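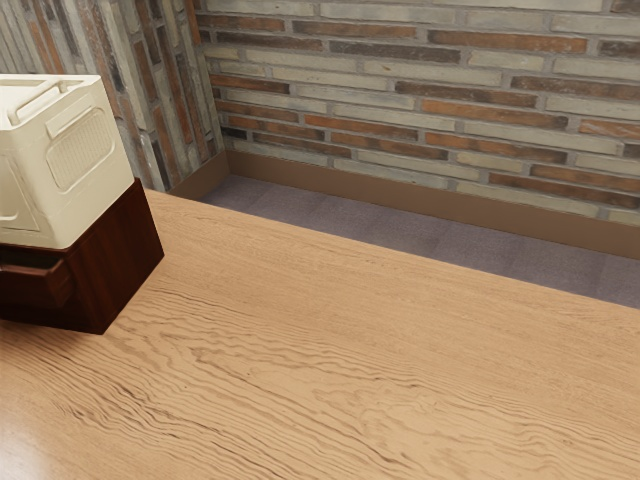
I have fallen hard for wood grain, and I blame the evening class. I signed up in September because a friend had a spare place (thank you, Meifang!), fully expecting to make one wobbly stool and go home. Now I can't walk past a café table without bending down to see which way the lines run.

Our teacher, Angeliki Triantafyllou, started us off with a pile of offcuts and a spray bottle of water. No saws, no glue, just wet the board and look. The color jumps out at you! A piece of ash I'd taken for plain beige had these long pointed arches running up the middle, like a map of hills. She calls them cathedrals, and they come from slicing the log straight across the rings. Cut the same log the other way, toward the center, and you get neat narrow stripes instead. Same tree! I went home and bored everyone with this for an hour.

Then there's curly grain, where the fibers grow in waves and the light slides around as you move your head. It's gorgeous and it is a pig to plane. I tore 2 big chunks out of a maple scrap before Angeliki came over, turned the board around, and had me take the thinnest shaving I could manage. Sharpen first, then sharpen again. I finished with a scraper and then 400 grit, and I kept stroking the thing on the bus.

My first real project is a small tray, 11 inches across, with an oil finish. I've put on 3 coats so far, very thin, wiping off the extra each time and leaving it overnight on the shelf above the washing machine. The walnut for the handles came from the scrap bin at Bednarek, and one of them has a tiny knot right where your thumb goes. I'm keeping it. Next up is a box with a lid, if I can get my corners to meet.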